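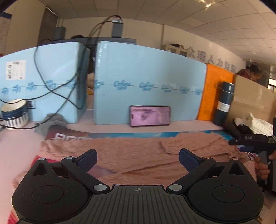 Babar Dogar writes that water temperature gets too much of the blame, that he has ruined more jumpers with agitation in a cool wash than with heat in a still one, and that the talk should say so before slide 2. Agreed. Order changed accordingly.

**Speaker notes: size change in knitted garments after washing**
Putwood, February 7, 2021

## Opening (keep short)

State the scope. Home laundering of weft-knitted garments, mostly jumpers and cardigans. Wovens are left out except where the comparison helps.

Define the terms now, they get mixed up later:

- Relaxation: the fabric returns to the shape it would take with no load on it. Happens to any fibre.
- Felting: the fibres travel and lock. Wool and similar hair fibres only. Does not reverse in any useful sense.
- Growth: the garment gets longer, normally under its own wet weight.

Most complaints of "shrinking" after a first wash are relaxation. The panel was stretched on the machine and pressed at a fixed size, and the strain comes out in water.

## Slide 2: agitation

Wool fibre has scales that overlap towards the tip. Friction is lower in one direction than the other, so a fibre that is rubbed tends to creep root end first. Repeated squeezing does the same thing. Heat and alkali make it quicker. Without movement there is very little felting, and this is the point Babar makes.

Refer to the drum action chart. A wool cycle rocks the load and rests it for long periods. A delicates cycle on many machines does not rest it nearly as long. Do not name machines if asked, the handbook is the place for it.

An underfilled drum is also worth a mention. Garments drop further and hit harder.

## Slide 3: the swatch test

Method, read out slowly:

1. Knit or cut a swatch with a clear margin all round. If cut, overlock the edge.
2. Mark a square with cotton thread, well inside the margin.
3. Lay it flat without tension, leave it overnight, measure along the wales and along the courses.
4. Wash on the cycle you intend to use for the garment, with ordinary ballast in the drum.
5. Dry flat. Leave overnight again. Measure.

Repeat for 5 washes. One wash tells you about relaxation and hardly anything else. Felting shows from the later readings, when the figures carry on falling after they ought to have levelled off.

Our own set: 21 swatches, Nygård double knitting yarn, plain stocking stitch, one tension. Omirico liquid used throughout at the dose on the bottle. State clearly that it is a small set from one yarn and does not rank detergents.

Result in one sentence: length changed more than width, and nearly 5 per cent of length went in the first wash.

Pause here for questions on method only. Questions on treated wool wait until slide 5.

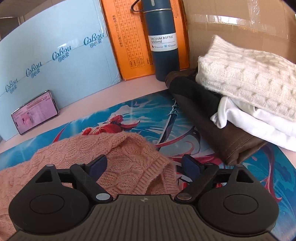 Length and width have to be reported separately. A single "shrinkage" figure hides the common case where a jumper gets shorter and wider at once, with the area barely altered. Rib makes it worse to judge: a rib welt pulls in when relaxed and can look felted when the fibre is perfectly sound. Test by easing it sideways with the fingers. Relaxed rib opens and the stitches are distinct. Felted rib resists and the stitch edges look blurred.

## Slide 4: drying

- Spin first. Spinning in itself does little harm if the load is balanced and the drum is not tumbling.
- Never lift a wet garment by the shoulders. Support the whole weight from underneath.
- Dry flat, blocked to the measurements taken before washing. The Durkex mesh frame was used for ours; a towel works but needs changing.
- Cotton knits grow more than people expect. They hold a lot of water and have poor recovery.
- Acrylic stretched while hot will stay stretched. Steam is the usual cause.

## Slide 5: treated wool

Two main routes, either removing part of the scale edge or covering it with a resin, often both. Neither stops relaxation. People read "machine washable" as "will not change size" and then return the garment.

The treatment wears. No figures of our own on how fast. The November swatches were all untreated and should not be quoted for it.

## If time is short

Drop the acrylic point and go from growth to the label symbols. Bars under the tub mean reduced action: one bar mild, two bars very mild. Hand symbol means hand wash only.

Handout has the blank measuring table on the back.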